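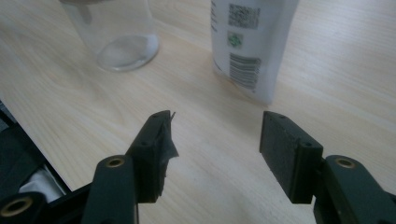
The tabletop, light wood with a fine grain

How do I get rid of a sticky feel on a wood table?
posted by giltthorpe_attic, July 6, 2018

Hi all! I bought a pale wood table secondhand when we moved to Giltthorpe and I love it, but the top has gone tacky. It looks fine — you'd never know until you put your arm down and it kind of grabs you. I've wiped it with dish soap and warm water maybe a dozen times and it's nice for an hour, then right back to sticky. The seller said it was oiled, but she couldn't remember with what. It's 41 inches long so I can't exactly drag it outside by myself. Do I have to sand the whole thing? I've never sanded anything in my life and I have family coming later in July.

denari_dan
had the same thing. vinegar. worked for me

Skalter Street Mom
Don't sand yet! Sounds to me like too much oil that never cured, or years of spray polish sitting on top. Get some mineral spirits, open the windows, and try a spot underneath first. If that looks okay, wet a cotton rag and rub with the grain, a small patch at a time, and keep switching to a clean part of the rag (I went through a whole old bedsheet). Lay the rags out flat outside to dry, don't ball them up in the trash, oily rags can catch fire. Then leave the table alone overnight. If it's still tacky go over it again. I needed three rounds on mine and then put on one very thin coat of oil, wiped off after 30 minutes.

hutapea77
Agree with the mineral spirits. If you do end up sanding, start with 220 grit by hand and go easy. Is it solid wood or veneer? Look at the edge underneath before you touch it with sandpaper — veneer is thin and you can go right through it.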